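About us

Gronovness is a small language school with evening courses in Norwegian and Spanish. We started with 2 groups in one rented room, and now we have 17 groups and more than 1,083 former students.

Our lessons are calm and practical. You speak from the first evening, also if you make many mistakes.

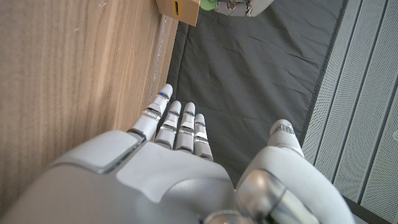
Borghild Lie wrote to us after her first term that she had feared the grammar most, but it was the listening exercises which kept her awake, and she has now signed up for level two.

Every group has at most eight students. The books are included in the price, and you may keep them when the course is over. 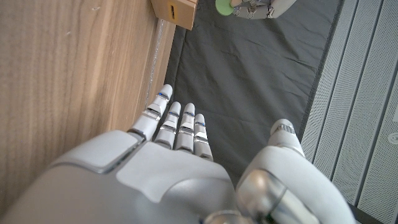

New courses begin in August and places can be reserved by e-mail. If you are not sure about your level, come to us for a short talk - it takes 31 minutes with the written test, and it is free of charge. The office is open until seven in the evening.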